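Folding denim with lace on it (and putting it away so it stays nice)

Posted November 13, 2018 in Laundry & Closets

Quick one today, the dryer is going and I have maybe 9 minutes. Lots of you asked about denim with lace trim. Skirts, kids' stuff, jeans with a lace hem, all of it. Denim is stiff and heavy, lace is neither, and they do not want to be folded the same way. So – notes, in no special order except the first ones.

Before you fold

Turn it inside out for the wash, right side out for the drawer. Zippers up, buttons done. Snags come from zippers more than anything else in my house.

Make sure it's dry all the way through. Waistbands lie to you. The flat part feels dry and the gathered part is still damp in the middle. Pinch it hard. If it feels cool, back on the rack for another hour.

Lint roller on the denim only. Never on the lace, it pulls the loops.

Use the bed

I gave up on the kitchen table years ago. Crumbs, and it's too short for anything with legs. The bed is big, it's soft, lace doesn't catch on it the way it does on a rough table edge. Make the bed first, pull the cover flat, then fold on top. I like a strong color underneath because white lace shows up on it right away and you can see if an edge is tucked wrong. Red with flowers works great. White sheet – you'll miss half of it.

Push the pillows up to the headboard, long body pillow off to the side. You only need the middle.

Daytime if you can. Sun on the bed shows you every loose thread.
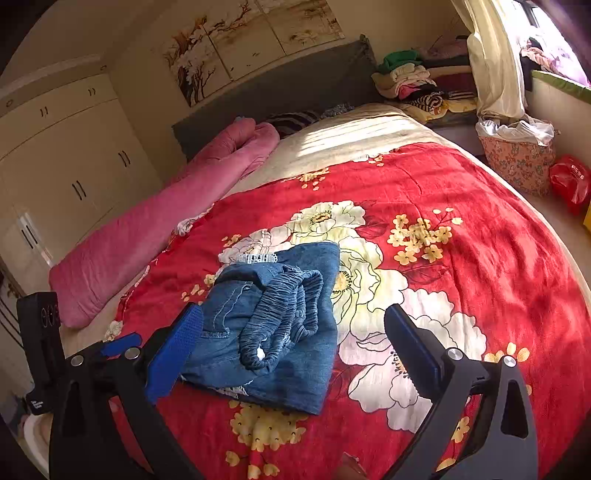
Elastic waistbands

Gathered waistbands are the bulky part. They make the whole stack lean. What works for me:

Lay the piece down and let the elastic sit relaxed. Don't stretch it flat, it springs back and drags your fold with it.

Fold the sides in to meet the waistband width, not past it.

Bottom up toward the waist, then once more if it's long. Stop there. Three folds in denim and you get a brick.

When you stack, alternate. One waistband left, next one right. I fit 7 in a drawer that used to hold four and it still closes.

If the elastic has gone wavy, a bit of steam from above, iron not touching. It helps some. It wont fix elastic that's dead.

Lace edges

Lace goes last. Fold the denim, then go round the edge with your fingers and pull the scallops out so they lie the way they were made. Takes a minute. If you skip it the loops dry into a crease, or set in one in the drawer, and then you're ironing.

Hold lace by the solid band if it has one, never by a single loop. Gather a bit of it together in your hand and lift the bunch, so the weight is shared. One loop on it's own will pop.

Raised flowers and circles: face up, always. Face down under a stack they go flat. To bring one back, put a folded towel under it, lace face down on the towel, damp cloth over, press and lift. Don't slide the iron.
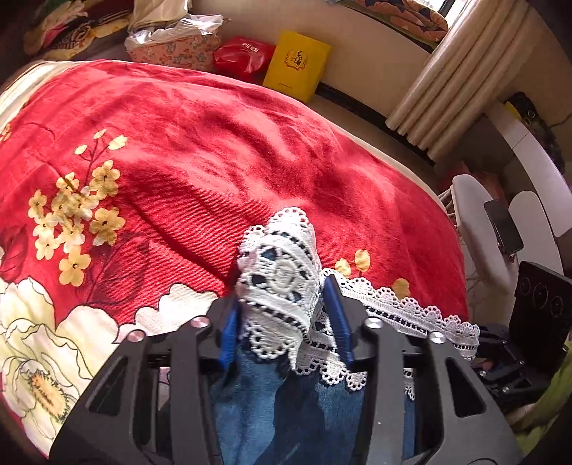
Vakonier

Ok, rest of it. Dark denim next to white lace. The dye rubs off, new denim especially, and July humidity makes it worse (ask me about the skirt I wore twice). Slip a sheet of plain white tissue between the dark part and the trim before it goes in the drawer. 100 sheets in the pack I buy and I'm still on the first pack. Wash new stuff alone in cold a couple of times before you trust it.

Blue already on the lace? Dab with cold water and a drop of dish soap, white rag underneath. Blot. Then blot again. No bleach on cotton lace unless you like it yellow.

Loose bits of trim – sew them the day you see them. White thread, tiny stitches, catch the band and leave the open part alone. Tie it off on the back.

Hang or fold? Short skirts I fold. Long ones with heavy lace at the bottom I fold too, the hem pulls out of shape on a hanger. Light stuff with a narrow trim can hang, clips on the waistband with a scrap of cloth under each clip.

Same thing works for pillowcases with a lace edge btw. Fold in from the plain end, lace on the outside.

Next time: fitted sheets, again, becuase the last post got 281 comments and most of you were mad at me. Dryer just buzzed, gotta go.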